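Handheld Demonstration Study: Frequently Asked Questions
Plistmont Laboratory for Robot Learning
Last updated Tue 26 July

What is the Brolley study?

Brolley is a research study on teaching robot arms to perform kitchen tasks from demonstrations given by people. Demonstrators carry out each task with a handheld gripper fitted with a camera, and no robot is needed during recording. The resulting policy is then run on an arm with matching fingers.

Which tasks are covered?

The first release covers 3 tasks: loading a toaster oven, moving items between trays, and returning small objects to a basket. Most questions we receive concern the oven task, in which a soft, speckled item is held between the fingers and brought to the front of the oven.
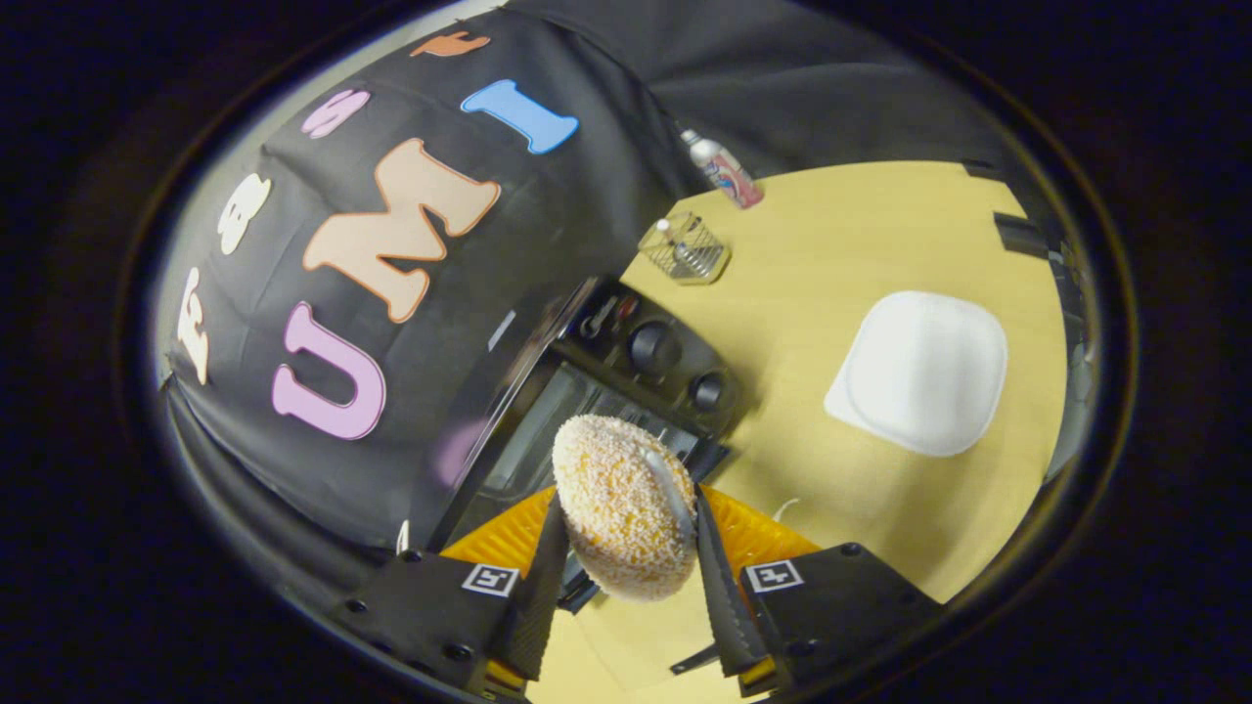 How many demonstrations were collected?

The release contains 2,220 demonstrations, of which 916 belong to the oven task. Recordings in which tracking was lost for any part of the motion were removed before these totals were taken.

What are the square markers on the gripper for?

Each side of the gripper carries a black-and-white marker within view of the camera. Their positions in the image are used to compute the finger opening at every time step. The motion of the gripper itself is recovered separately, from the video and the inertial readings.

How well does the learned policy perform?

On the oven task, the policy reached a success rate of up to 74 percent, depending on the starting position of the oven. A trial is scored as a success only if the item is released fully on the rack. Partial placements are scored as failures – this is stricter than the rule used in our June report, and the two sets of results should not be compared directly.

What are the most common failures?

Most occur at the oven opening. The fingers and the item they hold hide part of the rack from the camera, and the policy may release too early. Reflections from the metal interior also affect the estimate of depth.

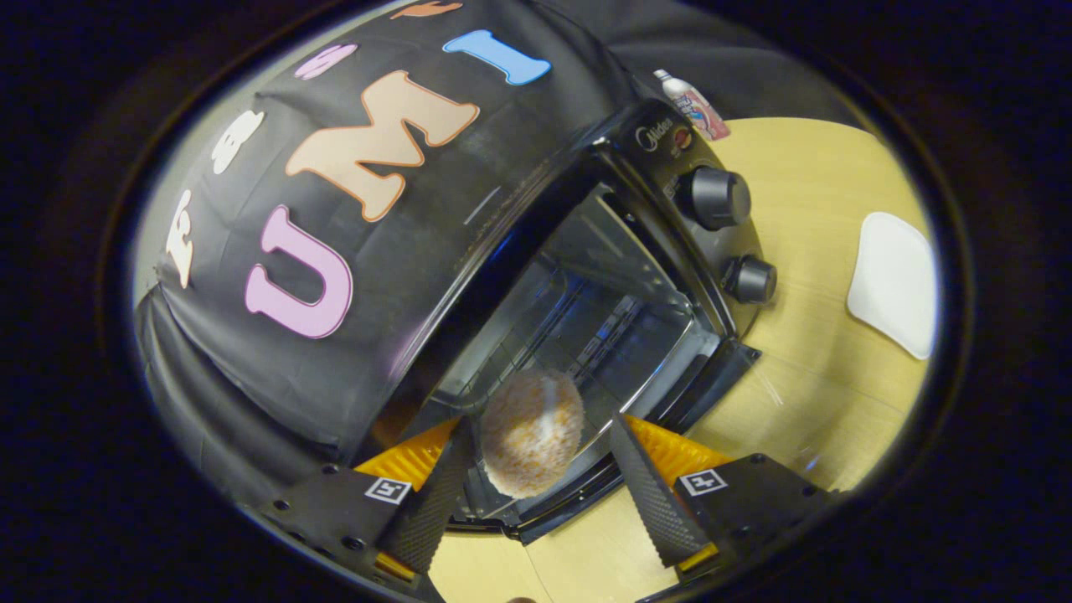 Oven task: item held between the gripper fingers in front of the oven opening.

Does the policy work with other ovens?

It has been tested on one model only. Tests on further models are planned under the Quinlan extension, and no results are available yet.

May I use the data in my own work?

Yes. The data may be used for research and teaching, provided that the study is cited. Commercial use requires a written agreement with the laboratory.

Which file format is used?

Demonstrations are stored in the Trotemeck format, with video, gripper pose and finger opening in one file per demonstration. A reader and a conversion script are included with the download.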